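Last updated: December

Re: [bamstead-hs-sports] Moving the girls' cross country meets to the Adari course

> Hi all, quick recap for anyone who missed the boosters' call. The league has
> been offered the Adari course for all 3 home meets next season, free for the
> first year. It has chip timing through Stultorix, proper parking, and a
> finish area you can watch from the hill. The athletic office says our times
> at Adari should be a good deal faster than at the park, which can only help
> the girls when the state rankings come out. Unless there are serious
> objections I'd like us to send a letter of support before winter break.

I have objections. I don't know whether they count as serious.

Start with the times. Of course they'll be faster at Adari. The course is flat and half of it is on packed gravel. If you move the finish line closer you'll get faster times too. Anybody who ranks cross country teams for a living knows which courses are quick and which ones aren't, and they adjust for it. Our girls placed where they placed this fall because they can climb. Two of our top five passed people on the back hill in every single home meet, and I watched them do it from the same wet spot by the fence. Take the hill away and I think we hand a few places to Ji, who have the best flat runners in the county and have never liked coming to the park. I'd love to know if their coaches were in on this offer.

Then there's "free for the first year." What is it in the second year? I asked on the call and was told it was still being worked out. The number I was given later, by email, was $2,000 per meet, with timing billed on top. Our whole cross country line in the boosters' budget this season was $1,056, and that had to cover the banner, the end of season dinner and the new tent after the old one blew into the creek. I can't make those two numbers fit together and I haven't seen anybody else try.

On the chip timing, fine, I'm not against it. But we had a chip system at the invitational two years ago and it lost 18 finishers, including the girl who came in fourth. She got her place back only when a parent on the other team spoke up for her. The popsicle sticks and the clipboard have never lost anybody as far as I know. If Stultorix can show us full results from a few high school meets this past season, with the corrections left in, I'll read them. A brochure doesn't tell me much.
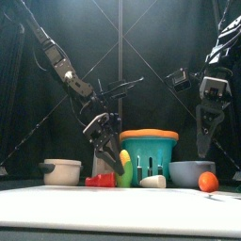 The parking I'll give you. The park lot is terrible and the buses end up on the grass. But Adari is a 40 minute ride each way at that time of day, and a 4:00 start means the girls leave before last period ends. I'd want to hear from the teachers on that before anybody signs a letter with the word "support" in it. I'd also want to hear from the runners, who as far as I can tell have not been asked. My own daughter heard about it from me.

And a small thing – the middle school kids walk over from Bamstead Middle to watch the park meets. There were a lot of them on the hill at the last one, making a racket. Some of them will be on the team in a year or two. None of them are going to get a ride out to Adari.

So before any letter goes out, I'd like the second year price in writing, the start times, and a vote of the girls on the team. If we're in a hurry, try one meet out there and keep the others at the park. I could live with that, though I'd still want to see who is paying for the bus.

Please reply to the list and not just to me, since the last two threads on this went off into private email and I lost track of who had agreed to what.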